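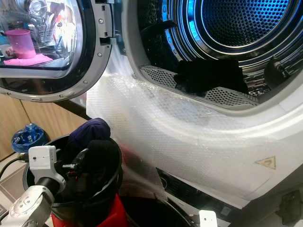 Kourosh Hassanpour asks whether the new time-of-use rate in Trunddale pays off for a household with no electric car, and whether a meter swap is required first. Yes to the second question. The first takes a few posts.

2. The Wusadeck rate has two prices. Peak is 29 cents per kWh, off-peak is 21. The old flat rate sits between them, so you gain only if most of your use falls off-peak. Peak starts in the afternoon and ends at 9 p.m. Check your own bill for the start time – it differs by feeder.

3. Don't work from the monthly total. Download the interval file from the customer portal. Each row is one reading, time-stamped at the end of the interval. If you treat the stamp as the start, every row shifts and the peak share comes out wrong. I made this mistake in my first spreadsheet.

4. Sum the peak rows, sum the off-peak rows, multiply each by its price, add the fixed charge. Compare with the flat bill for the same month. Use July if you have air conditioning. A mild month will make the new rate look better than it is.

5. Laundry is the load everyone asks about. Take 2 kWh for a drying cycle. Moved from peak to off-peak, that saves 16 cents. Real, but small. Cooling and water heating decide the result in most houses.
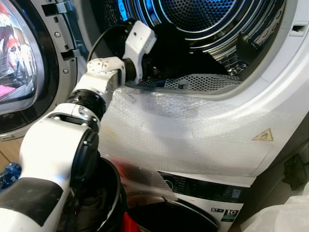 6. Delay timers: check whether yours sets the start time or the finish time. A cycle set to finish at 9 p.m. runs entirely in peak. Set to start at 9 p.m., it runs entirely off-peak. The panel label is often no help, so read the manual.

7. Water heater: a tank unit with a timer can skip most of the peak window. Leave enough heat in it for evening dishes. Mine is on a Wakeck timer, a mechanical one, and it loses its place after a power cut. I reset it against a clock each time.

8. On the meter. Older Godinho meters in Trunddale record a running total only, with no intervals, so they have to be replaced before you can enroll. Power is off during the swap. If you have one of these there is no interval file to download, and step 3 will have to wait.

9. My own result for July: slightly cheaper than flat, nearly all of it from the water heater. Without the timer it would have been slightly more expensive.

10. Spreadsheet template goes up once I fix the daylight saving rows. One day has an hour missing and another has an hour twice – the current formula handles neither.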